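Sponges: how long do you keep yours before it goes in the trash?

mapleporch
Posted in Kitchen & Bath, 7:40 am
OK so my husband and I had a whole discussion over this last night. I grew up in a house where a sponge lived by the sink until it fell apart. He tosses his after 5 days, no exceptions, and buys the 10 packs from the Natthorpe outlet. I feel like we're throwing money out. What does everybody else do?

gus_in_cloldale
Two weeks in the kitchen, then it gets demoted to the bathroom for another month. I cut a corner off so I know which is which. Never had a problem.

Uyên Đinh
Gus, no!! Demoting an old kitchen sponge just moves the gunk down the hall. I gave up on them for dishes and went to cotton rags (I have maybe 50, cut from old T-shirts) and they all go through the hot wash. For the bathroom I still like a sponge, but it gets its own tray and never leaves the room. 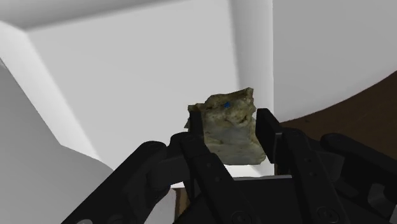
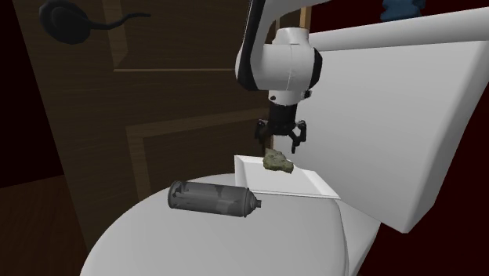
And before somebody brings up the microwave, I tried that for a year. Mine always came out smelling like soup. Rags are so much easier once you have a pile going.

gus_in_cloldale
Rags leave lint on my glasses and don't scrub worth a darn. I'm 2,000 dishes in with my system and still standing.

rorna_rita
With Gus on the lint, with Uyên on everything else. I use a brush for pots and let it hang so it dries out. A sponge sitting in a puddle is the real trouble, I don't care how new it is.

mapleporch
Hmm, ours does sit in a puddle. The little ledge on our sink has no drain. Rita, does the brush get into the bottom of a tall mug?

rorna_rita
Not the fat one. I have a skinny bottle brush for those, Nigatu makes a decent one and the head comes off for washing.

Uyên Đinh
Seconding the bottle brush! And Gus, try flour sack towels for the glasses, way less lint.

gus_in_cloldale
Fine, I'll try one towel. The sponge is staying.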